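Pilasier open day: simulated grasping episodes, notes on the release
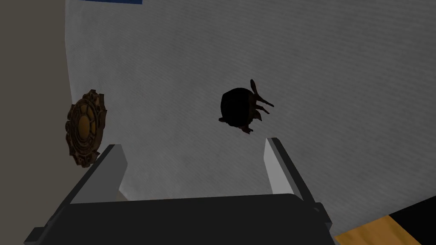 I went to the Pilasier open day in March expecting a robot and got a projector. Everything shown that afternoon ran in simulation, and so does everything in this folder. If you need contact with real objects, stop reading and save the download.

Contents
3000 episodes in 14 archives. Each has gripper-view frames, joint positions and a one-line task text. Objects are small and oddly shaped, things like a bronze medallion or a dark figurine with thin legs, set on a pale gray cloth-like surface.

What was demonstrated
Bereket Wako ran the Zono policy live from the front desk. I logged 19 attempts and three were restarted before the fingers closed. The restarts were not scored. Clodagh Fitzgerald told the room this was standard practice. I asked for the rule in writing and haven't received it.

Known problems
- Success labels come from the simulator. Tsehay Yilma checked one archive by hand and disagreed with enough of them that I would not train on the label field.
- Friction is a single value for all objects. Metal, cloth and wood should not behave alike.
- Thin parts are the hard case and the talk skipped them.
- Task texts were written by two people, Desta Mersha and Letay Mersha, and the styles differ. "Pick up" and "grab" mean the same thing.

Not included
The Chala runs on hardware, promised for later. No date was given.

Use
Research only. Report bad episodes to the Prader list with the archive number and the episode number.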